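Progress report to the Vahidi fund – second period
Prepared by Thu Lưu, Fanidwood workshop, 10/26/23

This report covers the work on the Dimen room since our last report in June. It follows the headings in the grant agreement. Spending is in the separate sheet.

## Where we are

The room is in use. The bench is set up, the curtain is hung and the dark backdrop board is standing. What is left is mostly storage, labelling and one stretch of floor by the back door. We expect to finish inside the grant period and are not asking for more time.

## The bench

We kept the light wooden top that came with the room. The original plan was to replace it, but after sanding the old marks out it was flat enough for our purposes, and the money went into the framing instead. The top was sanded twice and oiled once. It will need another coat before winter.

The frame is black aluminum. Each tall post is held with a bracket near the base. The first set of brackets from Justomar had the wrong hole spacing and went back. The second set fit. We added a diagonal strut to the post near the middle of the bench after people complained that it moved when they leaned across. It costs us a bit of room for elbows and we have left it there anyway.

Bench height was a matter of some argument. We settled on 90 cm, which suits most of the people who work standing. Two of the regulars would like it lower and we are looking at a floor mat for one end.

## Curtain and backdrop

The white curtain divides the work area from the corridor side. The agreement listed a solid partition. We asked in writing to change this and the fund agreed. The fabric cost $187 with the track and hooks included. It does let some noise through. It can be pulled back when large items come in, and that has already been useful with two deliveries.

The backdrop board next to it is a plain dark panel. Its first stand was too light and we swapped it for a heavier base from our own stores, at no charge to the grant.

## Cables and power

This is the part that has gone slowest. The electrician came three weeks late and then found that one of the wall circuits was shared with the kitchen. That circuit has now been separated. There are two new double outlets on the bench side.

Cables are still looser than we want. Some run overhead and some along the floor by the wall. We have bought 40 metres of covered channel and have put in less than half of it. The rest waits until the equipment positions are agreed, as we do not want to lift it again.

## Storage

- Shelves along the back wall: up, not labelled.
- Drawers under the bench: delivered, one runner bent, replacement ordered.
- Hooks for hand tools: not started. At present these are put down on whatever surface is free and people spend time looking for them.
- Lockable cupboard: in place, with two keys. One is held by me and the other is at the front office.

## Use of the room

We logged 77 bookings between the opening and the end of last month. Most were half days. The morning slots fill first and we have had to turn away a few groups, so from next month no group can hold more than two mornings in a row.

A short induction is now given before anyone books alone. It covers the power switches, the curtain, where to stand and how to leave the bench. The sheet for this was rewritten after the first month since the old version still described the layout we had before the move.

## Problems and changes

The floor by the back door is uneven and carts catch on it. The landlord has agreed to fix it but has given no date. Until then carts come in through the corridor.

Lighting over the left end of the bench is weaker than over the rest. We have priced one more fitting and can cover it from what was saved on the bench top, if the fund has no objection. Please let us know.

## Next period

1. Finish the cable channel.
2. Put up the hooks and label the shelves.
3. Second coat of oil on the bench.
4. Extra light at the left end, subject to your reply.
5. Final spending sheet and receipts.

## Attachment
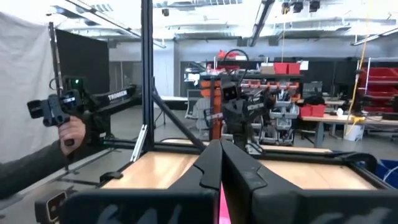 *Dimen room: bench and frame, with the curtain and backdrop board at left.*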